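Notes from Kirsty
07/12/2022

So I finally finished the book half of you have been emailing me about — Talking Past Supper, by the Larners. It's 300 pages and I read most of it in the car outside swim practice, with a pen in my teeth.

The big idea is that couples don't fight about the thing, they fight about how the thing got brought up. The Larners ran weekend groups for years and asked people to write down the first sentence of every argument they had at home. They ended up with 583 of those sentences, and reading through them is worth the price of the book all by itself! So many start with "You always." My own marriage was in there at least four times, I swear.

What I liked best was chapter six, on what they call the soft ask. You say what you'd like, you say when, and then you stop talking. I am terrible at the stopping. I tried it on my husband over the dentist bill and got as far as "when" before I was off explaining the history of the dentist bill (he was very nice about it).

I was less sold on the section about scheduling a weekly talk with an agenda. Maybe it works for some of you, but we tried it back in September and by the second week we were both making excuses to go walk the dog. Skip to page 176 if you feel the same way, the part on apologies is much better and a lot shorter.

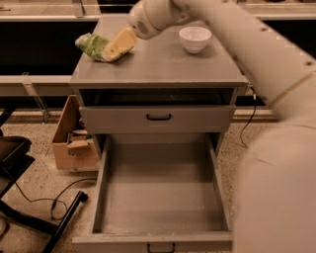
On the cabinet top: a yellow block, a green-and-white package and a small white bowl.

Our reading group is taking this one next, at Grovell Books, in the back by the travel shelves. Come with your spouse or without, and come even if you've only read the first few chapters. Dana Kanaan will lead the talk and I'll bring the lemon bars again. If you'd like to borrow my copy first, just hit reply — fair warning, I've underlined a lot of it and some of the margins are a little rude.

Kirsty Carnegie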